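An Afternoon Teaching Robots at Pliltness

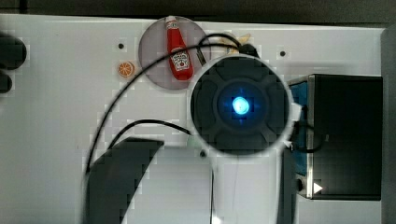 Table 3 at the Pliltness open day, with the plate, the ketchup and the fries.

I have been to a lot of open days. I have been shown boilers, looms, a cheese press and, on one occasion, a very long pipe. So when Pliltness opened its doors for an afternoon in June and promised visitors a chance to "teach a robot a job," I put my name down, ate an early lunch and took the bus out to the edge of town, past the tile warehouse and the place that sells hot tubs.

The building used to be a carpet showroom. You can still see the shape of the old letters over the loading door, where the paint is a different shade. Check-in was a folding table with name stickers and a bowl of mints, and a sheet to sign saying I would not put my hands anywhere I had been told not to put them. The afternoon was split into slots. They had 194 people booked, in groups of six, and the groups moved from one station to the next whenever somebody rang a bicycle bell. Our group included a retired bus driver, two sisters who finished each other's complaints, and a boy of maybe ten who turned out to be better than all of us at everything.

The welcome talk was short, which I appreciated. The idea behind the place is that you don't write out a program telling the arm to go left this far and down that far. You do the job with the arm a great many times, the computer keeps a record of each go, and later the arm has a try by itself, based on what it was shown. Our guide called each go a demonstration, or a demo, and a finished stack of them a batch. She said a batch for a simple job on Table 3 is 40 demos. She said it lightly, like a person who has sat through plenty of them.

First stop: hands on

The first station was the hand-guiding one. They put the arm in a floppy mode where it holds up its own weight but otherwise goes where you push it. You take hold of it near the wrist and walk it through the motion. It feels like leading a large, polite dog that has no opinion about where you are going.

Our job was to move a block from one side of a tray to the other. I got it there. I also got it there by way of what I can only describe as a scenic route, and on the screen beside the table my path was drawn as a line, next to the guide's own. Hers was a small tidy hill. Mine looked like a signature. The guide said variety was useful, up to a point. I asked where the point was and she said I had found it.

The trouble with hand guiding, she told us, is that your arms end up in the cameras' way, and the arm learns from what the cameras saw. It is also tiring. The bus driver did three rounds and said it was worse than the old steering, and I believe he meant it as praise.

Second stop: remote control

Then the bell went and we moved to what most people had come for. At the remote stations you stand to one side and hold a pair of handles, and the robot copies you. Move your hand forward, the gripper goes forward. Squeeze, it closes. The handles and the software that goes with them are called Ornuletti, and the word is printed on everything, including the stool. I never found out what it means. I asked two members of staff and got two different shrugs.

Table 3 was doing food. The plate was out, with the ketchup bottle lying across it, a slice of orange off to the side and a little pile of fries next to the plate, and cables running all over the white tabletop. From above, the middle of the robot's round housing glows a bright blue, and I found it hard not to look at that instead of at what I was supposed to be picking up.

The job on the card was "clear the plate, then serve." In full: take the bottle off, stand it up at the back, put the fries on, put the orange beside the fries. I have done this in real life without instructions. It took me most of my turn to get the bottle off the plate, and when I tried to stand it up it lay down again with what felt like contempt.

What gets you is the lack of feeling. Your hand closes and there is nothing in it. You have to judge by eye whether the gripper has got hold of the thing, and your eye, it emerges, has been leaning on your fingers all these years and taking the credit. The younger of the two sisters gripped empty air beside the orange slice four times running, very carefully, and carried it very carefully over to the plate.

There is also the matter of depth. I kept stopping short. The guide's advice was to look for the gripper's shadow on the table and bring the gripper down to meet it. This helped a great deal and I wish she had said it before my turn and not after.

The boy did the whole card in one go. He stood the bottle up, turned it so the label faced front, and asked if there was another table. They kept his demo. They threw mine out, though the guide was nice about it and showed me the button she used, which is marked DISCARD and is noticeably more worn than the one marked KEEP.

What they keep and what they don't

I had assumed that the bad tries were all thrown away, and asked about it while the others were having their turns. The answer was more interesting than I expected. If you fumble and then fix it, they want that. A demo where the fries get dropped and then picked up again shows the arm how to get out of trouble. A demo where you fumble, fumble, sigh and put the handles down only shows it how to give up.

They also care about pauses. New operators stop in the middle to think, and the arm, which has no idea that you are thinking, may learn that the correct thing to do above a plate is to hang there. One of the early batches apparently produced an arm that hovered over the table like a waiter waiting for you to finish a story. I would have kept that one.

Between demos somebody has to put everything back, a little differently each time. The plate goes somewhere new, the orange swaps sides. There is a printed sheet for this, and a good deal of the working day at Pliltness seems to consist of following it. The job is called resetting. A full-timer told me that he dreams about it, then asked if I wanted a mint.

Third stop: the robot has a go

The last station was the pay-off, or was meant to be. An arm trained on an earlier batch was going to sort cutlery by itself while we stood behind a yellow line. The training system is called Bekora, and it has its own room with its own air conditioning, which you can look into through a window. There is not much to see. The older sister said it was nice and cool by the glass and stayed there.

The arm did a fork. It did a second fork. It picked up a spoon, took it over to the forks, seemed to reconsider, and put it in with the spoons. The group clapped. I clapped as well, and I have never clapped for a person putting away a spoon, a fact I kept to myself when I got home. On the next spoon it missed, went back and got it, just as the guide had said it might. Then it tried to pick up a scratch in the tray and went on trying until someone pressed stop.

The guide said that the scratch was new. She wrote it down.

Practical matters

The tour is free but you need to book, and the slots go quickly. Allow a full afternoon. It is a hard floor and you are on your feet for all of it, apart from the Ornuletti stool, which is for operators only, as I was told twice. Children can use the remote handles if they can see over the table. Long sleeves have to be rolled up at the hand-guiding station, and dangling things go in your pocket.

The café is a counter run by Lytvynenko, the bakery from the market square, who had brought poppy seed rolls and a soup. Get the roll. The soup was fine but came in a cup with no handle, and after an hour of Ornuletti I no longer fully trusted myself to pick things up. They had also put out fries, which I thought was either a joke or a coincidence. I had some. I got them from the tray to my mouth without a single discard.

Parking is round the back, past the skip. If you take the bus, the stop going home is on the far side of the road and the last useful one leaves a little after six. Everyone gets a sticker on the way out that says I TRAINED A ROBOT. Considering what happened to my demo I did raise the question of whether I was entitled to one, and the woman at the desk said they only had the one kind.

They plan to run it again in the fall, with a laundry station. I am told it is mostly socks.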